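Spare Lids and Plugs Get Their Own Shelf in Drellcombe

The Drellcombe parts exchange will reopen Friday with a new section for small household pieces that have lost whatever they belonged to. Lids, caps, spouts, knobs and plugs have until now gone into a mixed bin by the door. They will be sorted by type and kept in open trays, where visitors can look through them and take what they need.

The exchange took in 3,817 items last year, most of them kitchen containers and electrical leads. Containers without lids were the most common single problem, and 138 of them were still waiting for a match when the shelves were cleared in July.
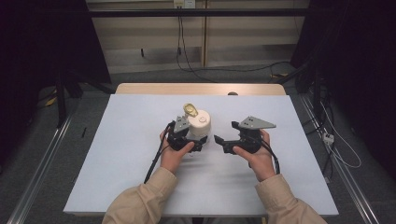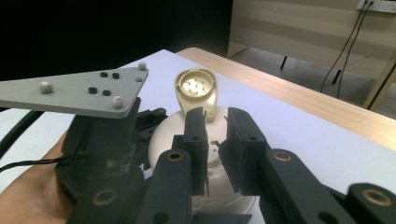

By M. Robichaud

White containers with rounded lids can be hard to place. Many look alike from a few feet away, and a lid that sits well on one may wobble on the next. Visitors looking for a lid are asked to bring the container with them – a photo on a phone is seldom enough. The same goes for metal-colored caps and spout pieces, which will have a tray of their own next to the jars.

Plugs and connectors will be kept apart from the kitchen pieces. Beige and white ones will share a tray for now, with black ones in another. Anything with a cracked housing or bare wire will go straight to recycling, and the exchange will not accept mains adapters that have been opened or taped.

The trays and shelving came from Vanum, a storage supplier on the edge of town, which had 100 shallow trays left over from a canceled order. The exchange paid for delivery only. Labels are being printed this week, and a few of the trays may still be unmarked on the first morning.

A simple online list will follow. It will run on Pluvari, the catalog program the Drellcombe library already uses for its tool loans, and will show the type, color and width of each lid. Plugs will be listed later in the year. Pieces can't be reserved online.

Doors open at 10 a.m. There is no charge, and visitors may take up to 5 small pieces each visit. Donations should be clean and dry, with lids left on their containers where the two belong together. Glass is still accepted on the same terms as before, wrapped and handed in at the desk.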